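Noise Exposure and Ventilation in a Small Machine Shop: Project Report

Authors: Rasa Adomaitis, Nuno Prata, Tegan Kereama
Supervisor: Nuwan Gunawardena
Submitted 19 February 2020

1. Background

Vanholm is a contract shop that turns and finishes small metal parts. The company asked for a study of noise levels in its finishing hall after two operators reported trouble following speech near the deburring bench. Air movement was added to the scope in January, when the new extraction duct was connected.
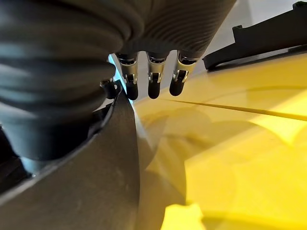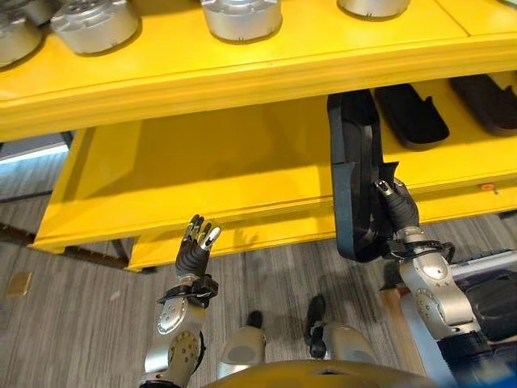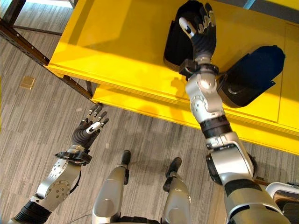
Figure 1. Close-up view (first) and yellow shelving (second and third), Vanholm.

2. Method

Sound pressure level was logged with a Kerekes meter on a tripod at ear height. The meter was set to A-weighting, slow response, and checked against a 1000 Hz calibrator before and after each session. Readings were taken at fixed points on a floor grid, with the extraction running and again with it off. Points closer than one meter to a wall were left out of the averages -- reflections there gave values that did not repeat.

Air speed was measured at the hood face with a hot-wire probe. The probe was moved across the opening by hand and held at each position until the display settled. Hood airflow was then calculated from mean face speed and open area. Duct pressure was not measured, as the test ports had not been drilled.

Personal exposure was estimated from task times supplied by the shift lead. Dosimeters were requested but did not arrive in time.

3. Results

The deburring bench was the loudest location. With one operator working, the level at the bench was 85 dB(A). The extraction fan made little difference at that point and a clear difference at the packing table, where it was the main source. Levels fell off with distance more slowly than free-field theory predicts, as expected in a hall with a concrete floor and a bare steel roof.

Calculated airflow at the hood was 451 cubic meters per hour. This is below the design value in the Umuline quotation. The left side of the hood drew less air than the right in every pass. A flexible section behind the hood has a tight bend on that side, and we consider it the likely cause.

4. Sources of error

Task times were not checked by observation. The hall doors were open during part of the second session, and those readings are marked in Appendix B. Hand placement of the probe adds an error of its own; repeat passes by different group members agreed to within a few percent.

5. Recommendations

Replace the flexible section with a rigid elbow and repeat the hood measurement. Mount the fan on isolators. Hang absorbing panels over the deburring bench before considering an enclosure -- the bench is loaded from three sides and an enclosure would slow the work. Hearing protection should stay in use at the bench until dosimeter data are available.

6. Division of work

Adomaitis: sound measurements, Sections 2 and 3. Prata: airflow measurements and calculations. Kereama: floor grid, error analysis, appendices.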